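Letting the arm do the reaching: a talk with Liette Fortin

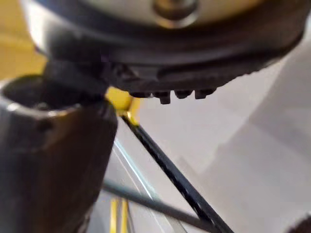
When Liette Fortin started at Clavlow, the shop had one long bench, a radio that only picked up two stations, and a rule that whoever came in first made the coffee. The radio is gone now, but the coffee rule still holds, and she had a cup waiting for me when I came by to talk about what has changed since the robot arm went in this past January.

Clavlow reconditions small machinery for other companies, the sort of equipment that comes in grimy and tired and goes back out to work for another few years. Liette runs the floor. She is quick to say she isn't an engineer, and quicker to say that she didn't want the arm at all when Gordon Kowalchuk, who owns the place, first brought it up over lunch.

"I thought, well, there go my people," she told me. "I went home and I didn't sleep. I had worked next to Pornthip for years by then, and I kept picturing her coming in some morning and finding a machine standing where she stands. Gordon should have told us sooner what he had in mind, and he knows I think so, so I don't mind you writing it down."

What Gordon had in mind was the reaching. A lot of the work is getting in close under a housing or between two rods, holding a part steady or looking at how it sits, and doing that over and over with your neck bent and your elbow up by your ear. The arm goes in there now, with a small camera down by the gripper, and whoever is running it watches a monitor and decides what happens next.

"People think you push a button and go get a sandwich," Liette said, laughing. "Oh, I wish! You have to learn to see all over again. On that screen you're so close to everything that a bolt head looks like a dinner plate, and you lose track of which way is up. The first few weeks I would walk around the bench and put my own head down there just to check."

Pornthip Noiphan joined us partway through, wiping her hands, and agreed that the first weeks were rough. She had been the fastest on the floor for a long time, and all at once she was slow, which bothered her a good deal more than she let on at the time.

"I was angry at it," she said. "I knew with my fingers when a part was seated right. You feel it. And now I had to know it with my eyes, from a picture, and I didn't trust the picture. Some things I still do by hand, and Liette lets me, and I think that's correct."

Her shoulder is better, though, and she brought that up herself. She used to ice it in the evenings while her dinner was heating. She has also ended up teaching the others, something she had never done before and turns out to enjoy, even if Cameron Ogilvie asks her the same question every morning about where to park the arm before a cleaning.

The shop put 600 units through in the first stretch with the arm, and Gordon hopes for 4,000 over a full year. Liette is not so sure about that second number. Pay went up a little for the 2 operators who finished the training, and that caused some hard feelings among the ones who hadn't had their turn yet. She spent a good part of the spring sorting out a schedule so that everybody would get one.

"That part had nothing to do with robots," she said. "That was just me and a calendar and a lot of people at my door. But if you're going to bring one of these in, put that in your plans, because it took me longer than learning the arm did."

I asked whether anyone had left. One person did, Lieven Boersma, who moved over to Bergeron, where they still do all of it by hand. Liette misses him and says so. They talk on the phone, and he asks after the arm as if it were somebody's cousin.

Before I went, she topped up my coffee and told me Pornthip was due to start Cameron on the night setup the following week, once he had the parking spot down.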